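Gripper trials move to the yellow table

I've been hanging around the Sotar workshop since September, and the grippers have finally got interesting! Yannick Chevalier and Nadège Rolland are comparing two sets of finger pads, one from Flumano and one from Zilletti, on the black shoe-shaped trays. Each pair gets 12 runs, then they swap over and go again.

My money was on the Zilletti pads (they're softer, and I liked the colour). After the first 6 runs Nadège had already told me to keep my wallet shut.
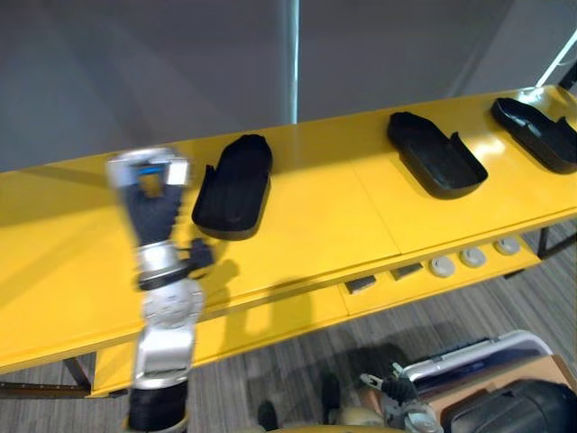 So what counts as a good pick? The tray has to leave the table cleanly and stay put in the fingers for 10 seconds, with no slipping or twisting.

Yannick reckons the low side walls are the hard part, as there isn't much to hold on to and a small error in the wrist angle means another try. He's fiddling with the Cordier controller to slow the approach down a bit, and he'd like to try that before anyone picks a favourite. Scores go up on the workshop door once both sets are done, and I'll post them here too.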